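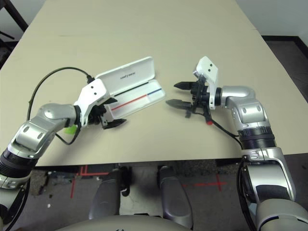 ## Unit 3: Coalitions and small parties

Reading for this unit is chapter 2 of the course book, together with the Karkimham case in the reader.

**What is a coalition?** It is an agreement between parties to govern together when none of them holds a majority alone. The agreement can be written or only spoken – in Karkimham it was spoken, and this caused trouble already in February.

The Karkimham council has 31 seats, so 16 are needed for a majority. The largest party won 14. It needed two more votes, and the Clumham List had exactly two seats. For this reason the small party could ask for much, including the chair of the budget meeting.

Terms to know:

- *minimal winning coalition* – loses its majority if any member leaves
- *confidence and supply* – support on key votes, without posts in government
- *kingmaker* – a small party whose choice decides who governs

For the seminar, please write one page: should the Clumham List have stayed outside and offered only confidence and supply? Use the vote table in the reader.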